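How I Reset a Two-Arm Table Between Runs

I used to think resetting was the boring part. Put the stuff back, hit go, right? Then I lost a whole afternoon of runs to a cup that had crept toward the edge a little more each time, and now I have rules (sorry, I've turned into that person).

First, both arms go to rest and motion gets disabled before any hand crosses the front rail. Yes, even for a crumb. Rowena Fajardo taught me to say "hands in" out loud, and I still do it when I'm alone in the room.

Next, look at the cables. Follow each one with your eyes from gripper to base and check that it has slack for the longest reach you're planning. Loops are fine — loops that can snag a cup handle aren't. 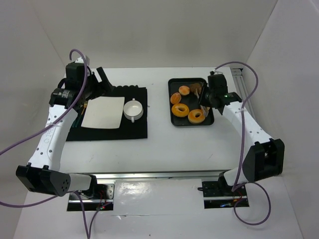
Photo: Rowena Fajardo / Pillport

Now the table itself. We do a snack setup with a plate and cup on the black mat and the pastries on the tray, and I sort it out in that order. Pick up loose bits of wrapper and any little scraps on the white surface while you're at it!

Then step back, say "hands out," and give it 60 seconds before you enable the arms. I run the first move at low speed, and only go up to 100 percent once both arms have made a clean pass.

Last thing: write down what you changed. One line in the log is plenty.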